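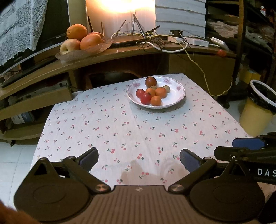
Table Linen Rental: Frequently Asked Questions

Search this site Enter keyword Go

How do I place an order?

Call or stop in at either counter, Fletbridge or Olluvbridge. You can also send the order form from the Rentals page. We need the date of your event, the number of tables, and the size and shape of each one. An order is not confirmed until you get a confirmation number from us.

How far ahead should I book?

Two weeks is enough for most of the year. February is slow and we can often fill an order in a day or two. For a Saturday in June or September, book as early as you can. Printed cloths go before the plain white ones.

What size cloth do I need?

Measure the table top, then decide how far down you want the cloth to hang. For a sit-down meal most people want 12 inches of drop on each side. A table 30 inches wide would need a cloth 54 inches wide. If you want the cloth to reach the floor, measure the height of the table too and double it before adding it to the width. Folding tables vary more than you would expect, so measure your own and don't go by the label.

Do you have prints as well as solid colors?

Yes. We carry fruit prints, small florals, checks and stripes. Prints are kept in the Olluvbridge store. We can send them over to Fletbridge for pickup if you give us three working days. We can't promise that every cloth in a print will match exactly, as some have been washed more often than others.

Do you rent plates and glasses?

No. We did until the move. Benavides, two doors down from the Olluvbridge store, rents china and glassware and will hold an order for pickup on the same day as yours. You pay them separately.

Is there a deposit?

Yes, on orders over $600. The deposit is a quarter of the total and comes off your final bill. Smaller orders are paid in full at pickup.

Do I have to wash the cloths before I bring them back?

No, and please don't. Shake off the crumbs and put them in the bag they came in. If a cloth is damp, let it dry first -- damp linen left in a bag over a weekend will mildew, and we charge for mildew.

What if something gets stained?

Food and drink stains are covered by the rental price. Candle wax, burns, ink and tears are not. Don't try bleach or stain sticks at home. Tell us what was spilled when you return the cloth and we will treat it here.

Can I iron out the fold lines?

Yes. Use a medium iron on the cottons and a cool one on the blends. The fiber is printed on the tag in the corner. Iron the prints on the back.

Do you deliver?

Within Fletbridge and Olluvbridge, and out as far as Plellness on Thursdays only. Delivery is to the door. We don't set up tables or lay cloths.

Can I cancel?

Up to seven days before pickup, with the deposit returned. After that we keep the deposit. You can change the date once at no charge if the cloths are free on the new day.

Page last updated Monday, October 11, 2021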